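Accueil | Projets | Rapports | Contact
Imprimer | Envoyer par e-mail

Rapport d'avancement – Bibliothèque de quartier Ekia
10 février 2021

À l'attention de la fondation Laretti

Madame, Monsieur,

Je vous présente l'état du projet après six mois de travail. Le prêt de livres a repris dans les deux quartiers, Tindden et Barbu, avec des horaires réduits. Le catalogue contient maintenant 2 000 titres, dont 75 en tigrinya, que nous avons reçus par don.

Les ateliers de lecture se font en petits groupes de 9 enfants au maximum. À Barbu, l'atelier du soir est suspendu à cause du couvre-feu, et nous l'avons déplacé au début de l'après-midi. Les parents ont bien accepté ce changement, mais quelques adolescents ne viennent plus.

Pour le mobilier, nous avons choisi des armoires à deux portes, de couleur claire, faciles à nettoyer.
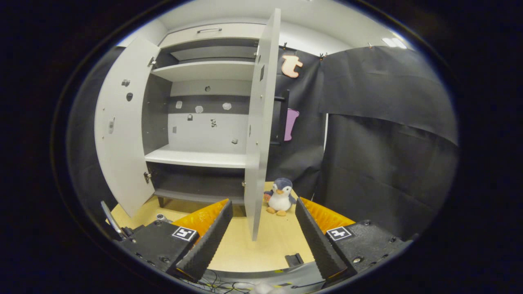

Difficultés et suite

La livraison des dictionnaires a pris du retard – le fournisseur nous promet maintenant le mois d'avril. La somme prévue pour cet achat n'est donc pas encore dépensée et je demande votre accord pour la reporter au prochain trimestre.

Il nous manque aussi une personne pour la permanence de Tindden. Deux candidatures sont à l'étude.

Les factures vous seront envoyées par courrier séparé.

Avec mes salutations respectueuses,
Hagos Gebretsadik
Coordinateur du projet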